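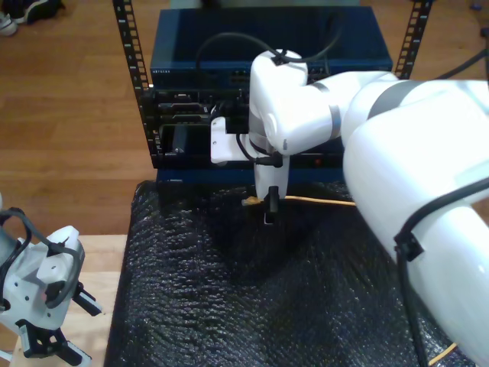
Tagebuch > Herbst > Werkraum in Skakeck

10. Oktober 2024. Das kleine Rack beschäftigt mich nun schon so lange, dass ich heute früh beim Zähneputzen über Portbelegungen nachgedacht habe, und das muss man wohl einfach aufschreiben, bevor es einem peinlich wird. Der Tag hatte grau angefangen, ich war mit der Thermoskanne unter dem Arm in Raum 406 angekommen und hatte mir fest vorgenommen, vor dem Mittag nichts anderes anzufassen. Oben sitzt der blaue Switch von NETGEAR, darunter die schwarzen Einschübe, und an einem davon leuchtet das rote Lämpchen, das mich jedes Mal so freundlich beunruhigt. Ich weiß ja, dass Rot bei diesen Geräten alles Mögliche bedeuten kann, und schaue trotzdem immer zuerst dorthin, so wie man beim Heimkommen nachsieht, ob der Herd aus ist. Gelb für die Kabel war übrigens meine Idee, und ich bin immer noch ein bisschen stolz darauf. Vor so viel Schwarz und Dunkelblau findet man sie wenigstens wieder, und der durchsichtige Stecker am Ende gefällt mir auch, man kann den Adern darin bei gutem Licht richtig beim Nebeneinanderliegen zusehen.

Dabei hatte ich von Kabeln lange gar keine Ahnung. In meiner alten Wohnung lag eines quer durch den Flur, unter dem Läufer, und wenn das Internet stockte, bin ich einmal kräftig daraufgetreten. Dass ich jetzt für Mallano, unsere kleine Anlage, einen Steckplan führe, mit Bleistift und Lineal, hätte ich mir damals nicht träumen lassen. Der Plan hat vier Seiten — die letzte besteht zur Hälfte aus durchgestrichenen Einfällen — und liegt in der grünen Mappe, in der früher die Rezepte waren. Ein Zettel für Quittenbrot ist noch drin, den lasse ich da, er stört ja nicht. Und ehrlich gesagt habe ich ihn heute in der Pause zweimal durchgelesen und mir vorgenommen, auf dem Rückweg nach Quitten zu schauen.

Am Vormittag ging es um die Portreihe, und die ist eine eigene kleine Landschaft. Man meint, eine Buchse sei wie die andere, aber sobald man davor sitzt und den richtigen Platz sucht, verrutscht einem der Blick, und man fängt wieder links an. Ich helfe mir damit, dass ich leise mitspreche. Die Kabel hatte ich bei Durkex bestellt, ein ganzes Päckchen, und mir beim Auspacken gedacht, dass sie ein wenig steifer sind als die alten. Das ist gar nicht schlecht, sie fallen in ruhigeren Bögen, nur möchten sie eben auch immer ein bisschen in die Richtung zurück, in der sie aufgerollt waren. Eines habe ich über Nacht unter den großen Atlas gelegt. Ob das hilft, kann ich nicht sagen, aber der Atlas kommt auf diese Weise auch einmal wieder zu etwas.

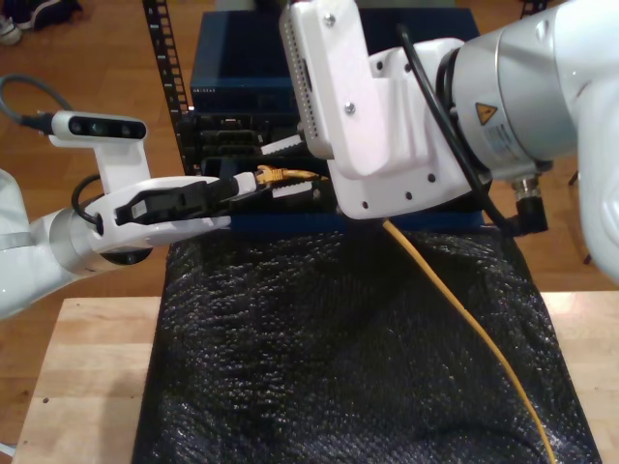 Man solle doch die kurzen Kabel nehmen, hieß es beim Kaffee, die langen lägen am Ende immer im Weg, und beim nächsten Umbau wisse kein Mensch mehr, welches wohin gehöre. Ich habe erst widersprochen, aus reiner Anhänglichkeit, und dann eine Weile in meine Tasse geschaut und gedacht, dass da schon etwas dran ist. Andererseits verzeiht ein langes Kabel mehr. Wenn man sich um eine Buchse vertut oder das Gerät doch eine Etage tiefer soll, reicht es immer noch. Wir haben uns darauf geeinigt, dass fürs Ausprobieren die langen bleiben und dass für den endgültigen Stand kürzere angeschafft werden. Schreiben muss ich die Bestellung, das war dann wieder sehr schnell entschieden!

Ein bisschen habe ich auch über die gelben Stecker nachgedacht. Die Verkleidung hat dieselbe Farbe wie das Kabel, und so weiß man gleich, wo man es zu fassen hat und in welche Reihe es schaut. Ich hänge an solchen Kleinigkeiten. Bei den alten Kabeln waren mir die Rastnasen abgebrochen, jedes Mal die gleiche Geschichte, man zieht sie rückwärts durch irgendeine Schlaufe und hört das leise Knacken und weiß Bescheid. Die habe ich aufgehoben, in einer Keksdose, obwohl ich mir nicht vorstellen kann, wofür. Auf dem Deckel klebt ein Streifen mit der Aufschrift Na, weiter bin ich mit dem Stift damals nicht gekommen. Es sollte wohl »Nachsehen« heißen oder »Nacharbeiten«, und inzwischen heißt die Dose bei uns allen einfach so: Gib mal die Na rüber.

Nach dem Essen wurde es heller, und ich bekam noch einmal richtig Lust. Die schwarze Noppenmatte unter dem Rack ist mir dabei ans Herz gewachsen, das muss ich auch festhalten. Erst fand ich sie zu groß für den hellen Holztisch, jetzt möchte ich sie nicht mehr hergeben, weil sie alles so schön ruhig macht, und das gelbe Kabel sieht darauf aus wie ein Feldweg von sehr weit oben.

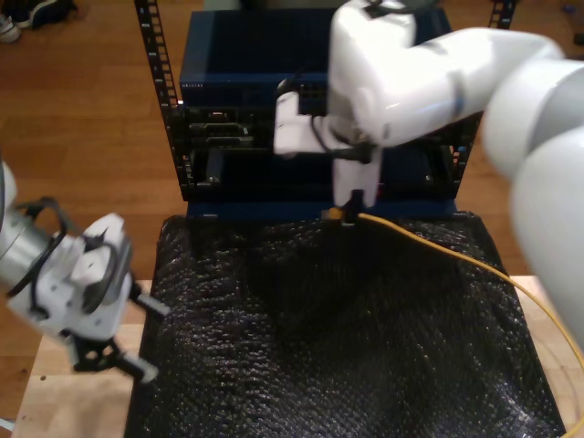 Foto: eigene Aufnahme, Werkraum Skakeck

Die dunklen Schuhe am Boden sind mir erst auf dem Bild aufgefallen, hinten auf den warmen braunen Dielen, und ich habe mich richtig gefreut, so sieht ein Raum aus, in dem man gern ist. Der Boden ist überhaupt das Schönste an Skakeck. Im Sommer, wenn die Fenster offen standen, hat er nach Wachs gerochen, und jetzt im Oktober knarrt er an der Stelle vor der Heizung wieder.

Am späten Nachmittag habe ich den Steckplan ins Reine geschrieben und dabei gemerkt, dass ich die untere blaue Platte beim Zeichnen immer vergesse. Auf dem Papier schweben die Geräte jetzt ein wenig. Ich radiere das morgen. Für die Bestellung habe ich die Preise zusammengesucht und die Summe mit dem Bleistift an den Rand geschrieben, etwa 976 Kronen für alles, Versand eingerechnet, und dann noch einmal gerechnet, weil es mir erst viel vorkam und danach doch wieder in Ordnung.

Quitten gab es keine mehr. Ich habe Birnen mitgenommen, zwei davon sind schon gegessen, und die grüne Mappe liegt neben mir auf dem Küchentisch, damit ich sie morgen nicht vergesse.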